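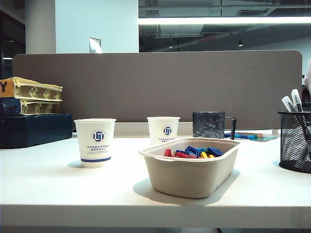
Figure 7.1 Paper cups, a mug and a pen holder on a white desk, with a fabric partition behind.

Chapter 7
Who Stands: The Selection of Candidates

Voters choose between the names printed on a ballot paper, but the names have been chosen already. In most representative systems the first decision is taken inside the political party, often many months before polling day and usually by a small part of the electorate. This chapter considers how that decision is made, who takes part in it, and what effect the rules have on the kind of person who reaches an elected assembly.

Three questions run through the chapter. Who may put themselves forward? Who may vote on the choice? At what level, local or national, is the matter settled? The answers differ between countries and, quite commonly, between parties in the same country. A party may allow its branches to choose freely, may require them to choose from an approved list, or may reserve certain seats for the central office to fill.
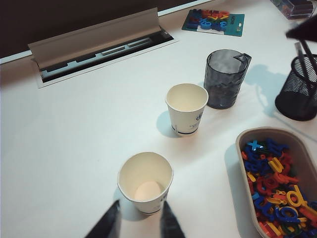 Figure 7.2 Two white paper cups on a tabletop, the nearer one holding a pale, rounded object.

The main case study is the district of Prirska, where Leif Lund and Aslı Işık followed a single selection contest from the first notice to members in September until the result was declared in May 2022. The local branch had 2421 members on its roll. Of these, 208 attended the selection meeting, and a further 37 voted by post. Two candidates were on the final ballot: Sille Þórarinsdóttir, a serving councillor, and Þórey Hedegaard, who had not held office before. Each was required to submit the signatures of 200 members — a threshold that several possible candidates had failed to reach.

The case is useful for its ordinary character. No rule was broken and no complaint was upheld. Even so, the branch officers interviewed by the authors disagreed about whether the result could be said to express the wishes of the membership as a whole.

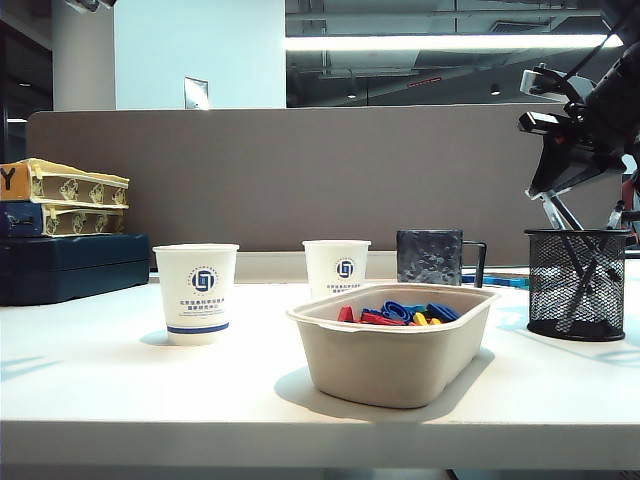
Some held that those who stay away from a meeting accept its outcome. Others took the view that the notice period was too short and the hall too far from the outlying wards, so that absence could not be read as consent. Section 7.3 returns to this dispute and compares it with the open ballot used in neighbouring Tannous, where any registered voter may take part.

Before reading further, students should be familiar with the following terms, each of which is defined in the glossary: primary, closed list, threshold, incumbent, deselection. Those who have not studied Chapter 4, on party membership, are advised to read its second section first.

7.1 The right to stand

The law sets the outer limits of candidacy. It commonly lays down a minimum age, a citizenship requirement and a list of offices that may not be combined with a seat in the assembly. Party rules then narrow the field, often by a considerable degree. A person may be fully qualified in law and still have no practical route to the ballot under a party's name.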